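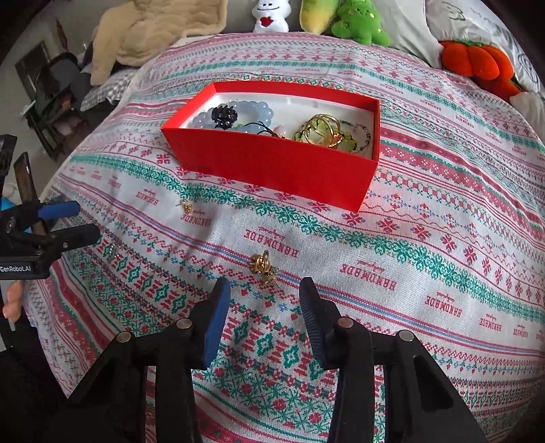

Ticket 84: Episodes dropped at upload, jewelry sorting task
Site: Flestham
Opened by: Stanisława Szulc
Date: 17/11/2022

Uploader rejects 42 episodes with "width out of range." Small gold pieces only. Bracelets pass.

Checked the left and right grippers. Both close fully by hand. Recalibrated, same error.

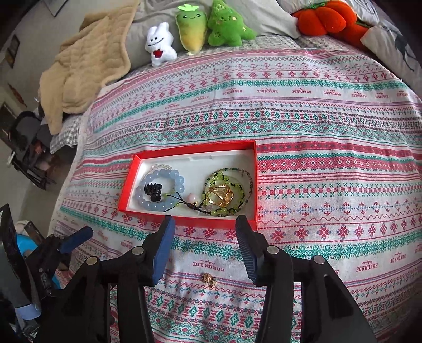

Log says the minimum width is set to 5 mm. Thin charms close below that, so the episode gets flagged. Asked Nowicki to lower the limit.

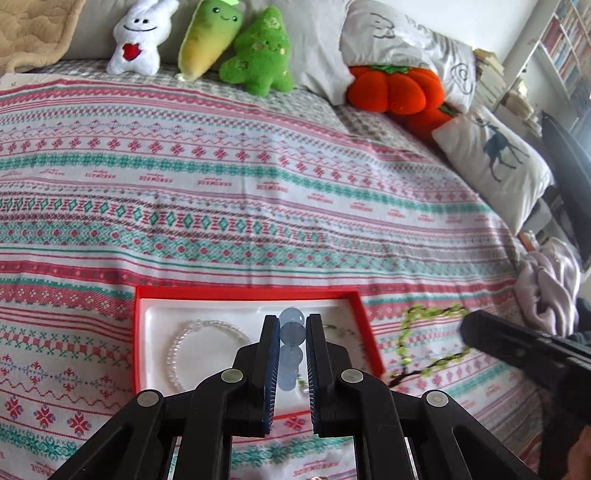 Limit changed and the bead episodes rerun as a control. With light blue beads held between the pads, the width reads well above the old limit. Still to do: rerun the charms.

Status: open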